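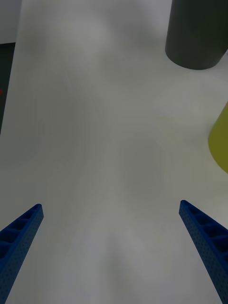
May — two-arm cell, Hornent bench, Daresport

In at 8.15. Left arm fingers were due a change, and the right pair had been squeaking on close since the last cup run, so did both ends in one go. Power off at the wall, waited for the drives to go quiet, then fingers off. Screws on the left lower one were only hand tight. Who did that? Probably me.

Wiped the slides with the dry cloth, NOT the alcohol wipes. Somebody has used the alcohol again, you can tell from the bloom on the housing. Very thin smear of the Darnadach grease, worked it in by hand, open and shut twenty-odd strokes each side. Squeak gone on the right. Left still has a slight tick near full open. Can't find it. Left it.

Refitted. Threadlock on the short screws only — the long ones go into the insert and you'll never get them out agian. Torque driver on setting 2.

Counter on the left gripper says 1692 closes since the last strip down. Reset to zero, wrote the old number on the card inside the lid. Hlongwane sheet wants it too, will do that tonight.

Zeroed both grippers, then homed the arms. Right arm complained about joint 5 on the first go, fine on the second. Same as last month, no pattern to it that I can see.
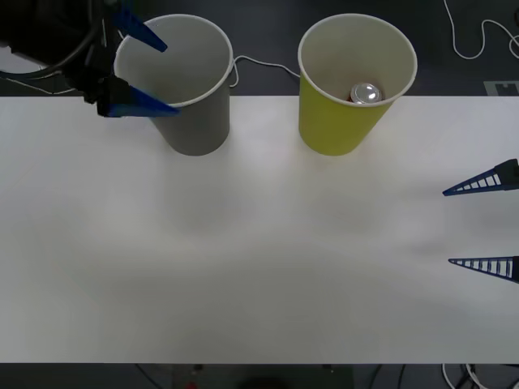

Offsets next. Fingertip height is the one that always drifts after a refit, and the old taught point was no use, so retaught it from scratch at slow jog. Used the grey cup for the check, upright at the far edge. One fingertip just inside the rim and the other finger down the outside is the position I want saved as the approach. Paper rim crushes if you come in too low, so go slow over the last 20 mm and keep the force limit at the bottom setting. Saved as cup_approach_b. Don't overwrite a, the Hornent lot still call it.

Cable loop on the left arm wants another look. With the wrist turned right over it pulls on the strain relief, not badly, but that's how the last one went. Moved the clip up one hole. If it still tugs, move it back and put a longer lead on.

Wrist cameras: lens cloth, both. Checked focus, no change. Exposure left on manual, table goes blotchy on auto and then the edge finder sulks.
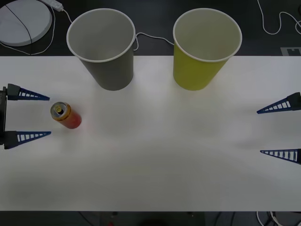 Still to do:
— find that tick on the left
— order 2 sets of short screws, we are down to the odd ones in the tobacco tin
— floor cables need tying back before the next person walks round there
— Hlongwane sheet (counter, grease, joint 5 fault)
— longer lead for left wrist, ask Darnadach what length they stock

Run it on half speed untill the tick is sorted please. Power down at the wall when finished, the pendant switch leaves the gripper supply live.

Stopped 12.40.

Daresport workshop notes | Contact the workshop | © Hornent | Back to top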